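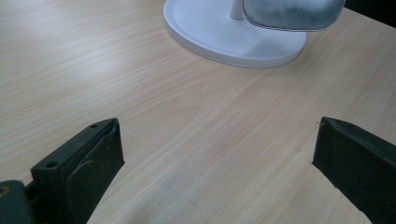 The gripper's view of the table, jaws open.

Fabrice Coste has recorded 1077 demonstrations for Stallorov, and I wanted to know what they had bought. "A robot that manages a spatula," he says. "On a good Saturday."

The task is hanging kitchen tools on a stand. A person does it with a gripper in each hand, and the software is meant to copy. It threw out 912 recordings as usable only "in part" — a phrase he won't defend.

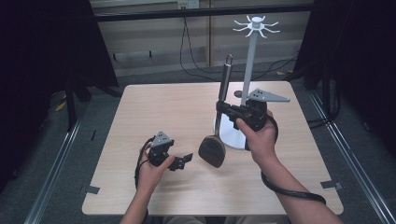
Aicha Abou Zeid thinks the count is beside the point, and that 100 careful runs would teach more than any pile of hurried ones. Coste has heard this before. "Fine. Who decides what careful means?" 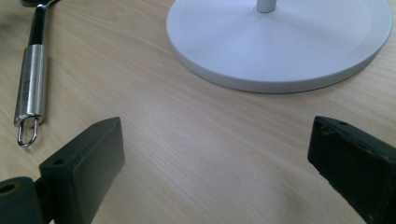
He is no kinder about remote control, which he tried for 2 months at Gustham. "You feel nothing through it. You push too hard and find out later." Would he let the thing loose in his own kitchen? "No."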